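Lakville Tool Library - summer progress report to the Mellor Fund

Last updated Aug 4, 2024 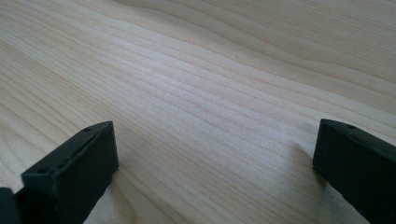

Pale wood, with the grain running long and fine.

Hi Hilkka, and hello to everyone else at Mellor who ends up reading these! You asked for something shorter than last time, so I'll try, but you know me.

The big one first: the lending side is open and people are using it. We've had 894 loans since we unlocked the doors, and 170 households have signed up as members. I had 150 written on the whiteboard as the target and I rubbed it out with my sleeve, which was a very nice moment. Sanders, clamps and the tall ladder go out the most. The tile cutter has been out twice (both times to me).

Money. We've spent $1,525 of the equipment line, mostly on cordless drills and a lot of spare batteries, and there is $689 left in it. I'd like to hold on to that until the fall, when people start asking for draft-proofing stuff and we find out what we're short of. If you'd prefer it spent by the end of the grant quarter, tell me and I'll go shopping.

The Saturday-style repair sessions we put in the application haven't happened the way I wrote them. People didn't want to book a slot, they wanted to walk in with a wobbly chair and ask. So we've moved to open evenings, and Kalevi Sjöberg runs the bench. He's very patient about glue. I've left the old wording in the plan for now but would like to change it officially - do I need a form for that?

Things that are not great: late returns. We use Preltent for the bookings and the reminder emails were going to spam for most of the spring. I spent two long afternoons on it and switched to text messages, and returns are better, though we're still chasing a pressure washer that went to Orken and has not come home. I also underbudgeted for insurance, and the renewal quote is sitting in my inbox being rude. I'll send it on separately.

Between now and November I want to get the sharpening class going (there's a waiting list already, for sharpening!), finish labeling the hand tools, and sort out a proper return shelf so things stop getting piled up by the door. The beginner woodworking evenings carry on as they are. Everyone wants to make a shelf, and I've stopped trying to talk them into anything else.

Come by if you're in Lakville. Evenings are best, and we do have coffee now. Receipts are in the shared folder, under the same name as before.

3 comments | 11 shares

Contact the tool library | © 2024 Lakville Tool Library | Back to top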